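Minutes, Plirbridge partnership meeting, 6/22/21

Annelore Thiele opened by thanking everyone warmly for coming and for reading the Gelier papers beforehand. She reported that sponsors were, on the whole, very happy with the short adverts before each Matei drama, and that almost three in four viewers now stay to the end of them.
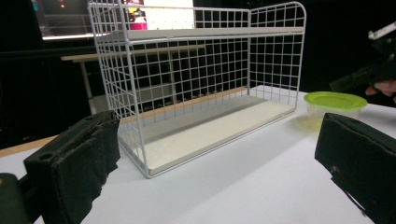 Volker Gerlach wondered whether two breaks an hour might still be one too many for the children's programmes — parents do write in. This was talked over kindly and at some length, and it was agreed to try a single break until October.

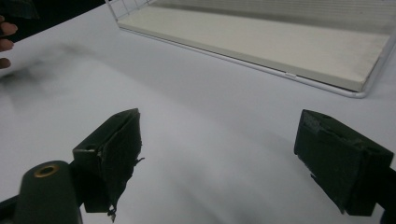 Annelore then turned to the Altadau rights, where the renewal letter is still awaited. Jannik Görtz will ring them and report back.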